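Cómo preparar el espécimen de uso para una solicitud de marca

El espécimen demuestra que la marca se emplea en el comercio para los productos indicados en la solicitud. Buena parte de los requerimientos que recibe un solicitante sin asesor se deben a un espécimen mal elegido. El procedimiento que sigue vale para productos; los servicios tienen reglas propias.

1. Revise la lista de productos

Cada clase reivindicada necesita al menos un espécimen. En el caso de SKIDENT, solicitada para jabones de tocador y para jaboneras, hay dos clases y por tanto dos especímenes.

2. Elija el soporte

Se admiten etiquetas, envases, marcas grabadas en el producto y páginas de venta con precio y botón de compra. No se admiten maquetas, pruebas de imprenta ni membretes. Una factura de 890 unidades acredita ventas, pero no muestra la marca unida al producto.

3. Compruebe la coincidencia

El signo del espécimen y el del dibujo deben ser el mismo. Si el dibujo dice DROSTHORPE y la etiqueta dice DROSTHORPE & MARCHAND, el examinador puede objetar que se trata de otra marca.

4. Prepare las imágenes

Guarde cada archivo en JPG o PDF, con la marca legible a tamaño normal. Anote aparte la fecha de primer uso - basta con mes y año si no consta el día - y conserve el original.

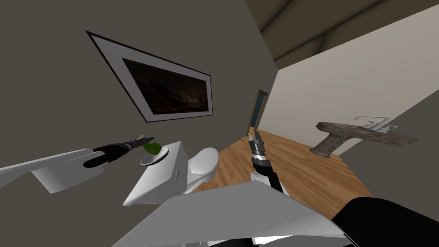
El material publicitario merece un control separado. Una imagen de ambiente generada por ordenador no prueba el uso, aunque el producto figure en ella. Un objeto verde y brillante, parecido a una pastilla de jabón, junto a un platillo blanco sobre la cisterna de un inodoro puede servir para un catálogo; como espécimen hace falta el artículo real con su etiqueta o su envase.

5. Presente y archive

Adjunte el espécimen a la clase correspondiente y descríbalo en una línea: «etiqueta adherida al envase». Nombre los archivos por marca y clase, por ejemplo FOLWOOD-clase-3, y guarde el acuse de recibo en la misma carpeta.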